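Forum > Haushalt und Werkstatt > Automatisierung
Thema: Können Maschinen schon richtig aufräumen?

Starkska
Beiträge: 876
Guten Abend zusammen. Ich bitte um Verzeihung für mein Deutsch, ich lerne es noch. Seit June, Entschuldigung, seit Juni beschäftige ich mich mit der Frage, ob ein Roboterarm mir in der kleinen Werkstatt die einfachen Arbeiten abnehmen kann. Ich meine damit: Teile greifen, hinstellen, wegräumen. Im Simulator habe ich mir dafür einen Tisch mit weißer Platte eingerichtet. 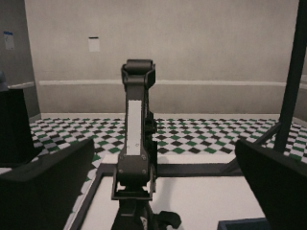

Meine Meinung ist bis jetzt vorsichtig. Das Greifen geht gut, wenn das Teil immer an der gleichen Stelle steht. Sobald ich es ein wenig verschiebe, wird das Ergebnis schlechter. Für eine Küche oder eine Werkbank ist das nach meiner Ansicht noch zu wenig. Wie sind Ihre Erfahrungen?

Jolico
Beiträge: 3031
Hier duzen wir uns :) Ich sehe das anders als du. Bei uns im Betrieb bestückt ein Arm seit zwei Jahren die Fräse, Nachtschicht inklusive. Der macht das besser als ich um vier Uhr früh. Hausarbeit ist was anderes, klar, aber "noch zu wenig" würde ich für die Werkstatt nicht unterschreiben.

Ornura
Beiträge: 11
Eine Fräse mit fester Aufnahme kann man doch nicht mit einem Küchentisch vergleichen. Bei dir liegt jedes Rohteil im Raster. Bei mir liegt der Kochlöffel mal in der Spüle und mal unter der Zeitung. Und Wäsche falten habe ich bisher nur in Videos gesehen, die schneller abgespielt wurden.

Starkska
Danke, dann sage ich gerne du. Ornura hat den Punkt genannt, den ich meinte. Ich übe gerade mit einem schlanken, hellbraunen Zylinder, der aufrecht zwischen zwei Greiferfingern gehalten wird. Die Finger fassen ihn weit unten an, und das macht mir Sorgen, weil ein hohes Teil so leicht kippen kann.
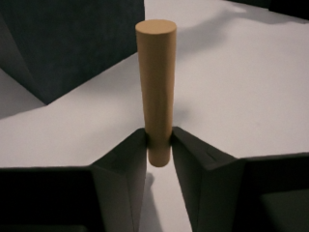 Rivas
Beiträge: 1871
Würdest du so einem Arm heute schon das Einräumen der Spülmaschine überlassen?

Starkska
Bei Bechern aus Kunststoff vielleicht, bei Gläsern auf keinen Fall. Ich müsste daneben stehen und aufpassen, und in dieser Zeit habe ich die Maschine selbst eingeräumt.

Jolico
Das Argument lasse ich gelten. In der Werkstatt bleibe ich aber dabei. Bau dir eine Ablage mit festen Plätzen und greif höher am Teil, dann hast du die Hälfte der Probleme weg.

Ornura
Wenn ich erst alles auf feste Plätze legen muss, habe ich schon aufgeräumt.

Starkska
Ich probiere den höheren Griff zuerst im Simulator und schreibe wieder, wenn ich ein Ergebnis habe. Eine Ablage zeichne ich auch.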